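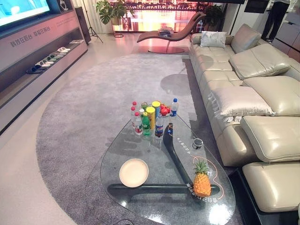
Evening Classes Program: Progress Report to the Norkik Fund
Reporting period: spring term, Clorthorpe Learning Center

1. Enrollment
We ran 11 short courses this term against a plan of nine. Total enrollment was 917, counting people who signed up for more than one course. Bookkeeping for Small Shops and Beginning Spanish filled first and both had waiting lists. Home Wiring Basics was under half full and we will not repeat it in the fall.

2. Outreach visits
The grant paid for sample classes outside the center. We held seven, mostly at branch libraries and senior apartments in Fanier. Each one lasted an hour and gave people a short lesson plus a chance to ask about fees and bus routes. Nearly 300 people came in all. The late afternoon visits drew more people than the ones at 10 a.m.,

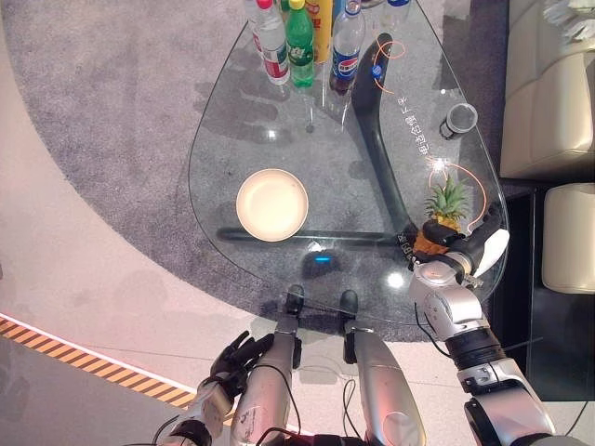

so the fall visits will all start at 4 p.m. or later. We also learned to bring paper sign-up forms. The online form was slow on library connections, and at two visits we ran out of time to help everyone finish it.

3. Instructors
All courses were staffed by the second week. One drawing class started late and made up the missed session in May. Instructor training was moved to a single evening – attendance was better than last year, but the part on grading was rushed and we would like to give it its own session.

4. Spending
Instructor pay and room rental are on budget. Printing is over, due to a second run of the course guide. We ask to move the unspent travel money to printing. The request form was sent with this report.

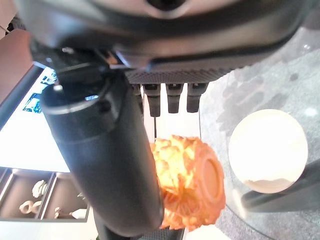 Spring term, Clorthorpe

5. Next term
The fall course guide goes out in August. The Abeysekara Room will be closed for new flooring until September, so two courses will begin in the annex. Fees stay the same.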